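# Clanura Creek Catchment Renewal – Progress Report to the Pumum Fund, Period 2

Reporting period: March to August

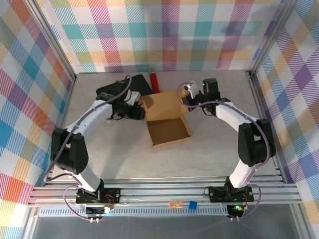

*Figure 1. Two robot arms on opposite sides of a pale grey tabletop.*

## 1. Status against the work plan

Work on the lower reach is complete to the fencing stage. Work on the middle reach is behind program. The upper reach at Sturia has not started and was not due to start in this period.

| Item | Planned for period | Status |
|---|---|---|
| Lower reach stock fencing | Complete | Complete |
| Lower reach off-stream troughs | Complete | Complete, one float valve to be replaced |
| Middle reach willow removal | Complete | Partly complete, see 2.2 |
| Middle reach planting | Begin | Deferred to next period |
| Water quality sampling | Fortnightly | One round missed (June) |
| Landholder agreements | All signed | One outstanding |

## 2. Works

### 2.1 Lower reach

The fence follows the surveyed line except at the Polat crossing, where it was moved back from the bank after the April flow undercut the original strainer position. The new line gives up a narrow strip of the planned buffer and avoids a flood gate that would have needed clearing after every rise. The variation was approved in writing before the posts went in.

Troughs are gravity fed from the header tank on the eastern ridge. Flow at the furthest trough is adequate with all others closed and marginal with all of them filling at once. We propose to leave the pipe diameter as it is and review over summer, when demand peaks.

### 2.2 Middle reach

The contractor treated 174 willows by stem injection against a target of 178. The remaining four stand on an undercut bank and could not be reached safely from either side. They will be treated from the water at low flow. Removal of the dead timber has been held back until the root mass is no longer holding soil that the new planting is meant to hold. The original work plan allowed one season for this. On the advice of the contractor we now expect two on the outside bends and one elsewhere.

Planting was deferred as a result. Tubestock already grown for the middle reach has been potted on at the Clanura nursery and charged to the contingency line. Losses in the holding area have been low. River bottlebrush has become root-bound faster than the other species and will need to be planted first.

## 3. Water quality

Samples were taken at 13 sites. The June round was missed when the access track was closed by the council, and the site means for that quarter are calculated without it.

Turbidity fell at the sites downstream of the new fencing. We do not attribute this to the works at this stage. Rainfall over the period was below average, and the two reference sites above the works also fell, though by less. A full year of post-fencing data is needed before any comparison is made.

Total phosphorus was unchanged within the error of the method. One high reading at the Polat crossing was repeated the following fortnight and was not confirmed.

The conductivity probe drifted in the second half of the period. Readings after July have been corrected against the laboratory duplicates and are flagged in the data file.

## 4. Budget

Expenditure is under budget overall, entirely through the deferral of planting. Fencing came in slightly over – steel post prices rose between quote and order. Potting on and extra nursery labour used nearly 100 hours that were not in the original estimate. No change to the total grant is sought. We ask that the unspent planting allocation be carried into the next period.

## 5. Risks

- **Outstanding agreement.** The property at the top of the middle reach is being sold. The vendor is willing to sign, but the agreement would not bind the purchaser. We will wait for settlement.
- **Bank stability.** A large flow before the dead willows are removed could shift timber onto the Polat crossing. The crossing will be inspected after each rise.
- **Seed supply.** Sedge seed of local origin is short this year. Sturia can supply part of the order.

## 6. Next period

1. Treat the four remaining willows.
2. Plant the inside bends of the middle reach, bottlebrush first.
3. Replace the float valve at the lower trough.
4. Replace the conductivity probe and run it beside the old one for two rounds.
5. Survey the upper reach fence line.

The corrected data file and the signed variation are attached separately.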